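4. Setting up a shared game in Clekside

Before you start, check that all players have the same version of the game. The version number is in the lower left corner of the title menu. If one player has a different version, the game will not appear in his or her list.

4.1 Creating the game

1. From the title menu, choose Multiplayer and then Host.
2. Type a name for the game. The name can have up to 17 characters. Spaces are counted.
3. Choose the number of seats. The maximum is 8, including the host.
4. Choose a map. For the first game we advise Bakalis, a small map with one river and short distances between towns.
5. Press Open Lobby and wait until all seats show a green mark.
6. Press Start.

Note: Seats which stay empty are taken by the computer. If you do not want this, set them to Closed before you press Start.

Caution: It is not possible to change the map after the lobby is open. You must close the lobby and begin again from step 1.

4.2 Choosing the starting house

Each player chooses one house. Two players cannot have the same house, and the player who clicks first keeps it. The house of Bitum begins with more grain and a weak army. The house of Talletti begins with 100 extra coins and one ship, but it has no stone, so it must trade early.

If a player leaves the lobby, the house becomes free again after a few seconds.

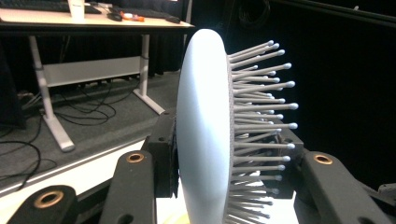
Oval disc with ball-tipped pins.

4.3 Setting the speed and the calendar

The host controls the speed. Other players can ask for a pause with the P key, and the host sees a small message at the top of the screen.

1. Open the Rules tab in the lobby.
2. Move the Speed slider to the position you want. Slow is the best choice when you play with beginners.
3. Choose the starting year. The standard year is 1,326. A later start gives more towns on the map, but also more wars.
4. Set Pause Permission to Host Only or All Players.

Note: In older saved games the year is always the standard one. The field is then grey and you cannot edit it.

4.4 Saving and continuing

The game makes an automatic save each June in the game calendar. Only the host has this file - the other players do not receive a copy.

1. To save by hand, the host opens the menu and chooses Save Shared Game.
2. To continue later, choose Host, then Load, and select the file.
3. Invite the same players. Each one gets the same house as before.

Caution: Do not rename the save file outside the game. A renamed file is not shown in the Load list. If this has happened, give the file its old name and restart the game.

For connection problems, see section 7.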